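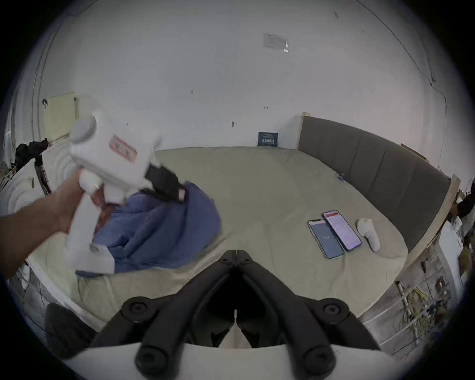 Figure 11. Hand-held gripper lifted over the bed, phones on the sheet.

4.2 Preparing the bedroom station for open day visitors

This section is for the person who leads the demonstration at the Gridstead house. Read all steps before the first group enters. One group stays 39 minutes.

1. Spread the sheet over the whole bed. Small wrinkles are allowed.
2. Put one blue cloth item on the sheet. Do not fold it. The visitors should see the task from its beginning.
3. Place 2 phones on the sheet, side by side, with the screens up and switched on.
4. Check the gripper fingers. They must open and close freely, and the tips must meet.
5. Start the recording and wait for the tone.
6. Hold the gripper above the bed and show it to the group from each side. Speak slowly, and keep your other hand away from the fingers.
7. Do the folding task one time yourself, then invite one visitor to try.

Note: Visitors often ask how many recordings the Kornutton project needs. For the folding task the answer is 1,000.

Note: If the cloth slides during the try, let the visitor continue. A failed try is also saved.

CAUTION: Do not pull the gripper by its fingers. The joints can become loose.

CAUTION: Children may hold the gripper only together with an adult.

8. After the last group in the afternoon, stop the recording and write the number of tries in the station book. Questions about this station go to Shufen Fan.

Continue with section 4.3, Kitchen station.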